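Vive le petit marché du soir !

Depuis que Pusville a déplacé son marché en fin de journée, je n'y vais plus par devoir, j'y cours ! À 18 h, la place sent le melon et le pain chaud, et l'on y parle à des gens qu'on croisait depuis des années sans un mot.

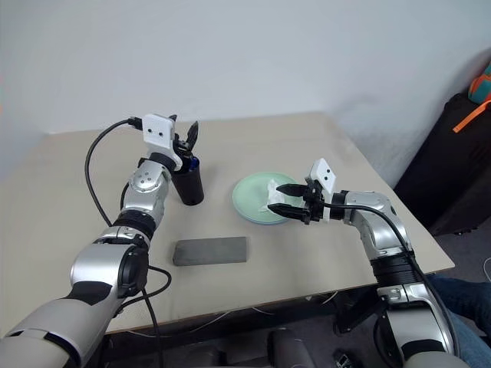
À Trorton, on hésite encore à franchir le pas – quel dommage ! Un bourg de 600 habitants peut très bien faire vivre 23 étals, le nôtre le fait depuis mai. Qu'on essaie donc un été, un seul, et qu'on en reparle devant une barquette de fraises.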